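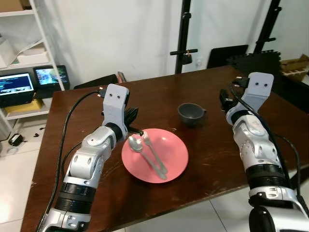

Tableware Pages – Set 2: Plates, Cups and Flatware

Compiled by Audrey-Anne MacPherson. Stock notes by Carter Charbonneau.

The set covers place settings for one person, laid on the dark brown table in the sorting room. The table is wood with a glossy top. The scratches and scuffs have been left alone, as refinishing would take the room out of use until August. Sizes are kept in the stock book and are not repeated on this page. Colors are given in plain words, as they look in the room, and do not follow any maker's chart.

Entries are grouped by type. Comments from Océane Perron are marked OP.

Plate
Salmon pink, round. Shallow bowl with a wide flat rim. Listed under "plates, rimmed" and not under "bowls", although the older Meijer list used both headings for the same shape.

Spoon
Stainless steel, oval bowl. Laid diagonally across the plate, handle to the lower right rim.
OP: Keep under "spoons, general" until the pattern is matched.

Fork
Stainless steel. Set just to the right of the spoon and nearly in line with it, tines toward the upper edge of the plate. The handle reaches farther than the handle of the spoon. Pattern not yet matched.

Cup
Small, dark grey, rounded body, short handle. Standing to the right of the plate and farther back on the table. No saucer is listed with it.
OP: Stock book has "gray" and "grey" on facing pages. Both refer to this color group.

Shelving
White metal unit on the left side behind the table. White cardboard boxes on the upper shelf, one taller, one lower and flatter.

Notes on the listing

Stock numbers for rimmed plates start at 888. Flatware is numbered by the piece, cups by the shape. A plate and a cup entered on the same page are not assumed to come from the same service, and a match is recorded only when Ngan-ling Yeh has compared the two in hand.

The flatware list now runs to over 50 entries. Duplicates are merged when the pattern, length and stamp agree. If the stamp is worn, the entries stay separate and a cross-reference is added in the last column. Weight is not used for matching – the scale in the sorting room was replaced partway through the listing and the earlier readings were dropped.

Ordinary wear on a glaze is not recorded. Chips, cracks and repairs are, with the position given as on a clock face, taking the maker's mark as the right way up. Cups are read with the handle at three.

Corrections

14/04/2021 – Heading "soup plates" changed to "plates, rimmed" throughout. Two cross-references to the Zorent list removed, as the entries they pointed to had been merged.

Corrections to this page go to Finbarr Mac Mathúna, with the stock number and the line to be changed. Requests to borrow pieces are handled at the front desk.

Previous set: Set 1, Serving Dishes
Back to all sets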